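Foltberg Shipping Box, Single Wall
Item 2643

Plain brown corrugated carton for small tools, parts and household odds and ends. Ships flat in bundles of 44. Fold the bottom flaps, tape the center seam and it is ready to fill. No printing on the outside, so labels go anywhere. 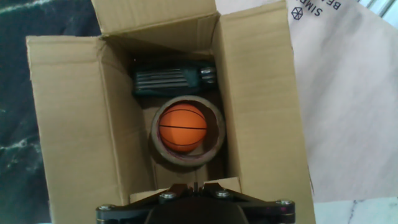

Open box with folding hex key set, roll of brown tape and toy basketball. Contents not included.

The narrow shape suits items that lie crosswise — less filler needed at the ends. Use two strips of tape on the bottom for heavier loads. Store bundles flat and dry.

Sold by the bundle only. Tape sold separately.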